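Edley Institute of Home and Consumer Studies
Household Equipment I — Course Handout, Unit 5
Instructor: Latifa Tahiri

Small Saucepans and Their Lids

Students should read this handout before the May practical. It covers the parts of a small saucepan, the choice of a lid, and the standard method for heating a single portion of corn.

1. Parts of the pan

A saucepan is defined by its straight or nearly straight sides and its single long handle. The term "nonstick" refers to the interior finish alone and says nothing about the metal beneath it. Where the handle meets the body, look for the bracket. It carries the full weight of the pan and its contents each time the pan is lifted, and it is the part most often found loose during inspection. A hanging hole at the end of the handle is a convenience for storage. Students are reminded that a pan hung by this hole should have clear space below it.

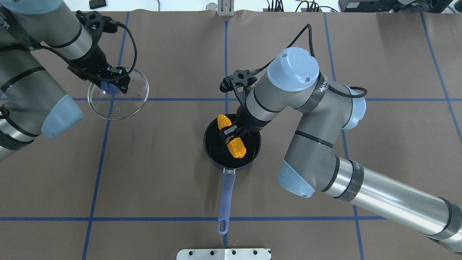 Fig. 1. Toy corn in a small nonstick saucepan; glass lid held by its knob.

2. Lids

A glass lid allows the cook to check the contents without releasing steam. A vent hole lets some of that steam escape and reduces rattling. When a hot lid is removed, the far edge is raised first so that steam leaves away from the face and wrist. The lid is then set down on a dry cloth — never under cold running water, as sudden cooling may crack the glass.

3. Portion and fit

The food should lie flat on the base of the pan with the lid seated evenly on the rim. For the written exercise, assume a pan holding 600 milliliters and an ear of corn with a mass of 265 grams. An ear too long for the pan is cut in half before cooking. Forcing it in at an angle leaves one end above the water and the lid unseated.

4. Work surface

Before beginning, assign a place on the table for the pan, the lid and the food, and keep to it throughout the exercise. A lidded pan awaiting use belongs toward the back of the table, and the food is kept forward, within easy reach. 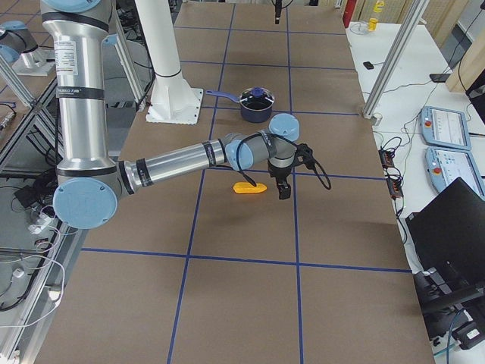 Should the lid be left on while the corn is heating?
Keep it on until the water boils, then move it slightly to one side if the pan begins to foam.

5. Submission

Written exercises go to Ashraful Matubbar by 4 p.m. on the day of the practical. Show all working for Section 3 and label each part of the pan in your own sketch.

Shares: 47
Comments: 5

Related handouts
Unit 4: Handles, Knobs and Brackets
Unit 6: Frying Pans and Griddles
Caring for Nonstick Finishes
Reading List: Herath on Kitchen Storage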